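Hand gripper: fingers do not close parallel after cleaning
Forum > Hand-held tools > Maintenance

viorica_v wrote:
Hello all. We have a Rusham hand gripper on the table setting station, the one with the green tray. In April I took off both fingers to clean them and since then they do not meet correctly. The left one touches first at the tip. The counter shows 2,383 cycles. I have attached how it looks when open.

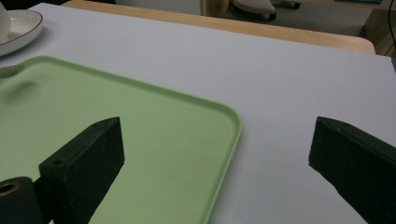 Fingers open, left one over the tray.

Should I shim the left finger, or change the pair?
Viorica Văduva

dinu_bench wrote:
Change the pair. After 800 cycles I don't trust the pads any more. A shim only hides the wear.

floarea_h wrote:
I don't agree with Dinu. If it was good before cleaning, the wear did not come in one afternoon. Loosen both fingers, close the gripper slowly on a flat piece of steel, and tighten while it is closed. Do it on the bench and put the gripper back over the tray only for the last check.
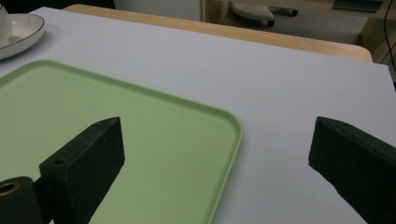 Also look at the seat where each finger is mounted. A small crumb of dried soap there is enough to turn the tip. I wipe ours every Saturday, it takes me 9 minutes.

dinu_bench wrote:
Nine minutes for a wipe? And the seat is not the problem in most cases. On our Onduta cell I lost two days with alignment and then new pads solved it.

viorica_v wrote:
Thank you both. I did it like Floarea says and there was dirt in the left seat. Now they close flat on the steel. I will use the long spoon as test piece, because a thin handle shows every error.

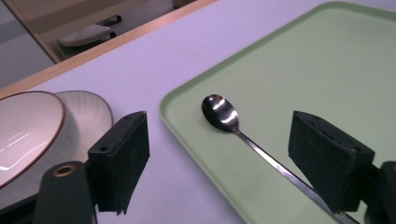

Spoon on the tray, before the grip test.

Result: 30 grips, two slips, both on the handle. The bowl side is fine.

dinu_bench wrote:
Two slips is the pads :)

floarea_h wrote:
Or the screws settled a little. Tighten again tomorrow and repeat. If it slips still, I will agree about the pads. The shop in Plollulthorpe sells them in pairs.
Floarea Husar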